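Collecting Demonstrations for a Simulated Kitchen Arm
Project report, Hawi Lemma and Horațiu Iordache
Robot Learning Lab course, Brestow

1. What we set out to do

Our project was to gather a set of examples that a policy could learn from. The task group was clearing plates and food around a kitchen sink. All of the work was done in simulation. We used the Plirent kitchen package and drove the arm by hand through a teleoperation program called Ukport. The target set at the start of term was 2,000 episodes. We ended with 1,106 that we were willing to hand in.

2. Setup

Each episode starts from a random layout. Plates and food items are placed on the marble counter or in the sink, and the operator gets a one-sentence instruction. Ukport records the joint positions, the gripper command and the camera views. An episode ends when the operator presses the stop key or the time limit runs out.

The sink was the hardest part of the kitchen to work in. It has a drainboard next to the basin, and a plate down in the basin has walls on every side of it. The black faucet stands close by, so the arm has to come in from a side where it has room to turn.

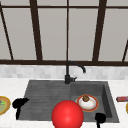

Horațiu Iordache: I would add that we lost most of our early episodes to bad starts. The operator would read the instruction, wait, and then move. The policy learned the waiting. After we began trimming the idle steps at the front, the arm stopped freezing at the start of a rollout.

We kept that trimming step for the rest of the project. It is done by a short script that looks for the first change in joint position. We checked its output by hand for the first batch and fixed 2 errors in it.

3. What we kept and what we threw out

An episode was dropped if the item fell outside the counter area, if the instruction did not match the layout, or if the recording had missing steps. We also dropped episodes where the physics went wrong, mostly food passing through a plate. Failed grasps were kept when the operator recovered and finished the task. Dağdelen, the lab group that shared its training code with us, had asked for those.

Layouts with food on a plate in the basin took longer than the others. With a banana next to the plate there was less room to lower the gripper, and we often had to move one item before reaching the other.

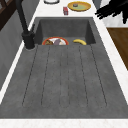

Page 13

4. Problems still open

The instructions are too much alike. Both of us wrote them, and we used the same few verbs. Someone repeating this work should have other people write the sentences. The time limit was also too short for the sink layouts, and we only raised it in July, so the early episodes lean toward easy ones.

The trimmed episodes, the script and the list of dropped recordings are in the course folder.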